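Drundura desk arm kit, second version

Drundura is a small robot arm for people who build at home or in a shared workshop. You receive the printed parts, 6 servo motors, the control board and all screws in bags with labels. The power supply is not included. Please read the list of tools before you order, as a good hex key of 2 mm is necessary.

The first version was sold until February. In the second one the shoulder is stiffer, and the cable of the wrist goes inside the forearm, so it does not catch on things any more. 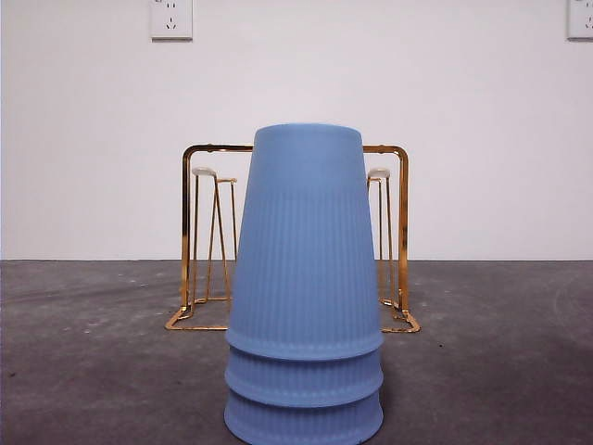 For the first exercises we recommend light objects that you have already in the kitchen. Plastic cups are very good, they forgive a hard grip. Put them upside down and start with slow speed. When the arm can take one cup from a stack and leave the others standing, you can go on to thinner things, like wire.

Building takes about 4 evenings. Achilleas Kalogeropoulos wrote the manual and it can be downloaded free of charge, also before you buy. The software Fitis runs on Linux and Windows. It keeps up to 2,000 positions in one program.

Choose at the order:
Gripper Cirnetti, two fingers, with rubber pads
Gripper Mohamedi, two fingers, longer, without pads
Table clamp or screw plate

Spare gears are sold separately. If a servo makes noise already on the first day, write to Johannes Kekana with your order number and we send another one.

Page last changed: June 2, 2018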